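Haris Baloch has 46 mugs and a kitchen you can cross in 3 steps. He's moving out of it in September, and Amber Lambert is helping him decide what goes. I caught them both on the phone, late afternoon, kettle going in the background.

"I had a shelf for them. Then two shelves. Then they were on top of the fridge," Baloch says. Most came from diners that closed, a few from his aunt in Grotham. He won't say which is the favorite. Lambert says it's the brown one with the chip.

She sorts kitchens for a living, small ones mostly, apartments over stores. Her first rule is to get everything out of the cupboards before you talk about any of it. It took them a whole morning. Baloch made coffee twice and was told to quit dirtying things.

"He kept putting stuff back," she says. "I'd turn round and the colander was home again."
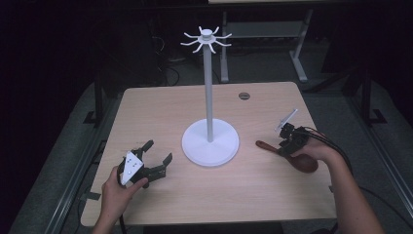 Mugs are the worst of it, Lambert says, worse than lids, because people get attached. She wants the everyday ones off the shelf and out where you can reach them. A mug tree does that fine – she likes the plain sort, a round white base with a raised rim, a slim pole and curved hooks at the top that turn up at the tips. "You fill the hooks and you stop. That's your mugs." Baloch thinks this is harsh. He asked if he could have 2 trees. They're still talking about it.

Spoons were easier. He had a drawer so full it wouldnt shut, and he let most of it go without a fight. Kept the wooden ones. "Metal in a pan, that noise, no," he says.

The new place is in Allideck, unit 3264, bigger kitchen, less light. Lambert has already measured the counter. She wants nothing on it for the first week except the kettle and the mugs he uses, then add things back as he misses them. Toaster on day one, Baloch says. No arguement.

And the rest of the collection? Wrapped in dish towels, going to his sister's garage for now. "For now," Lambert repeats.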